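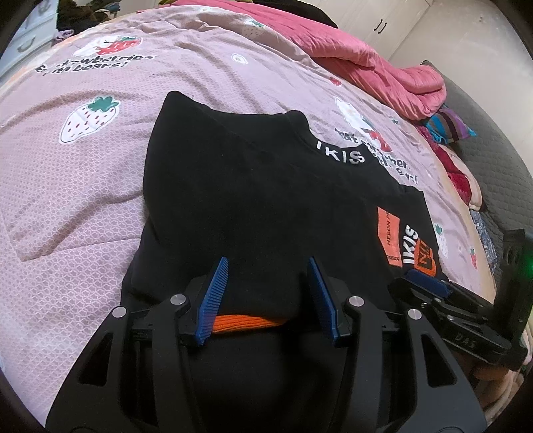
Section 4: Folding heavy tops on a bed

This section covers sweatshirts and other heavy knit tops with ribbed cuffs. For shirts and light knits, see Section 3. The finished fold fits the Govard drawer insert and the Travdale shelf box.

Before you start

Clear the bed and pull the duvet cover tight from all four corners. Close any zips and empty the pockets. The garment must be fully dry. A damp hem will hold a crease and may mark the garment stored beneath it.

Caution: Do not fold a garment straight from the dryer. Lay it flat and allow 90 minutes before storage.

4.1 Laying out

1. Place the garment on the bed with the collar pointing away from you.
2. Smooth the body from the collar down to the hem with the flat of the hand.
3. Pull each sleeve out to the side. Straighten the cuffs so that the ribs run parallel to the sleeve.

Note: Contrasting cuffs, such as orange on black, should be checked for loose dye before the first fold. Press a damp white cloth on the rib. If colour transfers, wash the garment separately and repeat the check.

4.2 Folding

1. Fold one side in toward the centre line. Lay the sleeve straight down over the body.
2. Repeat with the other side. The cuffs should not extend past the hem.
3. Hold the bottom edge at two points and lift it to the middle of the body.
4. Fold once more toward the collar and press out the air.

Caution: Do not fold across printed lettering while the garment is warm. Keep woven labels flat. If a fold falls on a label, move it up or down by a finger's width.

4.3 Correcting a bunched edge

If fabric gathers at the bottom edge, open the last fold only. Hold the cuff with one hand and draw the fabric toward you with the other. Do not pull on the rib alone, as it will stretch.

4.4 Storage

Stack no more than four heavy tops in one Travdale box. The box is 272 mm deep. Where the Sasura divider is fitted, leave 70 mm clear at the front for the lid catch.

Revised in February by Qusai Harb. Replaces the folding notes in the Karam wardrobe guide.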